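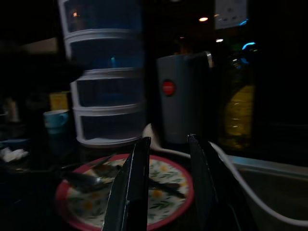 Touran Bagheri wrote in after our last club night to ask whether her group should start with the spoon or the plate, and whether they really had to drive the arm by hand before letting it try anything alone. Start with the spoon, please, and yes, you do! I've had the same two questions from nearly every group, so I've written out the way we do the table-clearing task at the Plarkent robotics club, from first power-up to the practice run you bring to Zesevville in April.

What you need
One arm with the two-finger gripper fitted, the wrist camera plugged in, the club laptop, and a plate with a few utensils on it. Use ordinary kitchen things. The Zesevville rules allow any plate you like, and a patterned one is good practice for the software.

Step 1. Check the view
Open the camera window and bring the gripper over the plate. You want both fingertips in view with the plate between or behind them. If you can only see one finger, loosen the camera bracket, turn it a hair, and tighten it again (gently - those screws strip if you look at them wrong).

Step 2. Set the speed
Set the speed slider to 67 for your first tries. I know it feels slow. Last year's group ran it flat out on the first evening and we spent the rest of it looking for a fork.

Step 3. Drive it by hand
Take the controller and pick up one spoon, by the handle, well away from the bowl. Come down from above, stop a little short, line up the fingers so they sit on either side of the handle, and then go down the last bit. Close, wait a second, lift. Put it down somewhere clear and do it again. Swap drivers every ten tries or so, or one person will hog the controller all night and the rest will wander off to the snacks.

Step 4. Record your runs
Press record before you move and stop only once the gripper is open and back up high. Keep the bad runs too, in their own folder. Our best set so far has 190 good ones, and you can get a decent first model out of 106.

Step 5. Train and try
Copy the good folder to the laptop and start the training script with 2,000 steps. It takes about as long as a pizza delivery. Then put the spoon back, keep one hand near the stop button, and let the arm have a go. If it closes too early, record more runs where you pause above the handle. If it drifts to one side, look at the bracket again before you blame the model.

Once the spoon is going well, add a second utensil lying at a different angle, and leave the plate itself for last. Bring your folders on Thursday and we'll look at them together.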